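**Wicker baskets for sorting small stuff, worth it or no?**

**delia_anghel** · Oct 10, 2021

ok quick one bc I'm on lunch. Trying to get the craft table under control. Current plan = two wicker baskets, rectangular, side by side. One for stuff I haven't gone thru yet, other for keep. Table has a brown cloth on it, smooth, and small things show up ok against it. Yellow especially. Dark beads, forget it.

Anyone doing it this way long term? Or do the baskets just turn into junk baskets.

**pirnthorpe41**

Junk baskets. Every time. Get a drawer unit.

**xiomara_a**

disagree w/ pirnthorpe. Had two on my table since April and they're fine IF you empty them. One of mine is brown, tight weave, raised sides but you can see in, other is more golden-yellow. Loose weave is the problem, pins go right thru and you find them with your foot

Also leave space between the two. I had mine touching and kept dropping stuff in the wrong one.
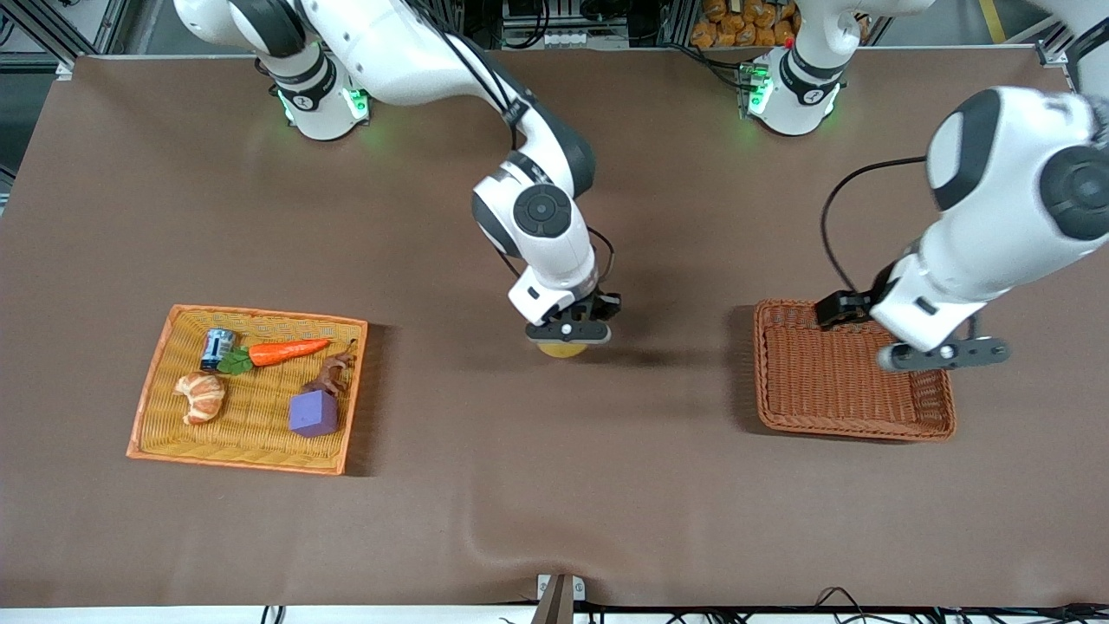

and start with one of them totally empty, don't "presort" into it. One thing at a time, pick it up, decide, put it down. Slow but I got thru a whole shoebox of buttons in 2 evenings

**pirnthorpe41**

Two evenings for buttons lol. Drawer unit, dump, done.

**xiomara_a**

dumping isnt sorting

**delia_anghel**

ok ok. Xiomara do you line yours? Mine shed little bits of wicker on the cloth

**xiomara_a**

no. Wiped them w/ a damp rag when I got them, let them dry overnight, shedding mostly stopped. A liner bunches up in the corners and eats the small stuff

**durkden**

I line mine. Felt, cut to fit the bottom. Never bunched. Depends how you cut it I guess

More worried about the cloth tbh. Does it slide? Mine got a ripple in it and every basket I set down rocked a little.

**delia_anghel**

slides a bit yeah. Was going to tape it underneath

**durkden**

tape leaves gunk. Table clips, the picnic kind, I used 6. Or put a rubber rug pad under

**pirnthorpe41**

or no cloth

**delia_anghel**

beads roll off the bare table, thats the whole reason for the cloth. ok going with clips and no liner for now, will try felt if stuff gets stuck in the weave. lunch over, thx all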